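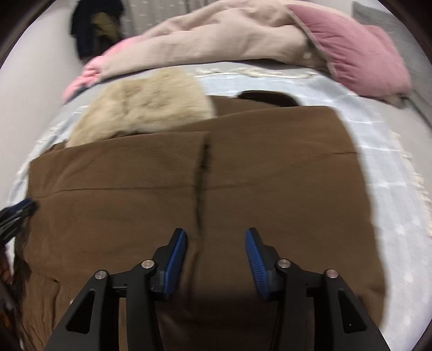
PERNSIDE, August

A winter clothing drive at the old Tejada drapery on the main street has taken in more coats, jumpers and trousers than its organisers planned for, and the sorting has spilled into spare bedrooms across town.

The drive opened at the start of the month and was meant to run out of the shop's front room, where the cutting tables are still in place. By the second weekend the tables were full and the bags were going home with whoever had a bed to lay things out on.

Nuria Zabala has been doing the heavy items in her back bedroom. She spreads each one flat on the bed, goes over the seams and the folds, and checks for worn patches before it goes into a pile. Brown seems to be the colour of the year, she said.

"You can't check a big piece of cloth on a hanger," Zabala said. "It has to be flat. You run along the seam and you find the spot where the stitching has let go. Then you fold it over and do the other side."

The clothing is sorted into 3 groups: ready to wear, needs mending, and rags. The first group goes back to the shop and is hung by size. The second goes to Eusebio Toledo, who worked as a tailor in Plultdale for 33 years and now does alterations from his garage.

Toledo said most of what reaches him needs a hem or a button. Linings take longer. He will not put new zips in anything with a perished backing, and he has sent several pieces straight to the rag bag.

"People think a coat is finished when the lining goes," he said. "The outside cloth can have another ten winters in it. I would sooner do a lining than a zip."

He is short of dark brown and navy thread and would be glad of any part-used reels. Buttons he has plenty of.

Florencio Tejada, whose family ran the drapery until it closed, has lent the building without charge. He said the power and water were still connected and the front room was dry, though the upstairs is not open to the public. The side door sticks and visitors should use the one facing the street.

Clothing can be dropped off until 4 in the afternoon. It should be washed and in a tied bag, with pockets emptied. Sorters have so far found house keys, a pair of reading glasses and a library card, all of which are being kept in a tin under the counter.

The drive is not taking shoes, pillows or doonas. Woollen blankets are welcome if they are free of moth. Children's coats are wanted more than anything else, particularly in the middle sizes, which go as soon as they are hung.

Anyone who needs clothing can come in and choose from the racks. There is no form to fill in and no limit on what a household can take. Iker Aguirre, who drives the van, will deliver to the farms on the Plultdale side for those without a car.

Aguirre said the van was going out half full and he had room for more stops. He asked people on unsealed roads to leave a note at the shop saying which gate to use.

What is left at the end of the month will be packed and stored at the Akero hall over summer. Last year's leftovers were kept in a shed and some of the wool was lost to damp, so the boxes will be lined this time and kept up off the floor. Zabala is looking for strong cartons with lids, and for two people to help with lifting on packing day. Names can be left at the shop counter.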